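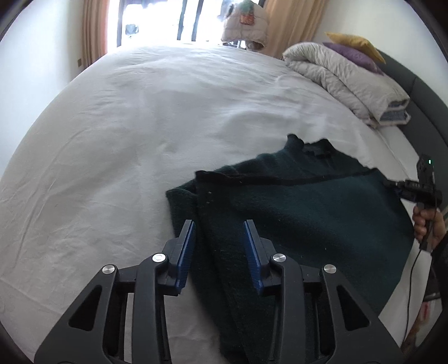

28 Sep 2024

Spent the evening watching a rocket not go up. The Kallio people had promised a window of forty minutes and used all of it on a man in a headset saying "standing by". Then a valve reading went funny and everyone was thanked for joining. I had made soup for it.

Toshio Shimada rang straight afterwards to say he'd told me so. He has put his name down with Tident for a seat, or for a place on a list from which seats may one day be drawn, the wording is slippery. He is number 760. The deposit was 700 pounds and for that he got a certificate, a pin and a login that doesn't work on his phone. They say regular flights by 2040, by which time Toshio will be eighty-three and, he says, much lighter.

I asked what you get for the full price. Eleven minutes, four of them floating, and a lunch.

Ruxandra thinks it's obscene and has thought so at length, twice this week, once in the queue at the chemist. She also knows the name of every test pilot and corrected me on the wingspan. I've stopped pointing this out.

Read the brochure again in bed. The window seats cost more, though the drawing shows nothing but window seats. Page nine has a couple holding hands over what I'm fairly sure is Portugal. There is a paragraph on motion sickness in very small type, and a large one on the champagne, which has to be served in a sort of pouch.

The public day at Jendstead is in November and Dayana has got us tickets, numbers 165 and 166, for the unveiling of the new craft. It won't fly. It will be under a cloth and then it won't be under a cloth. Two hours each way on the coach, bring your own chair. I said yes before she'd finished the sentence.

Must ring the dentist. Soup is better the second time round, so that's lunch sorted, and the next attempt is at ten past six in the morning if the valve behaves. Alarm set.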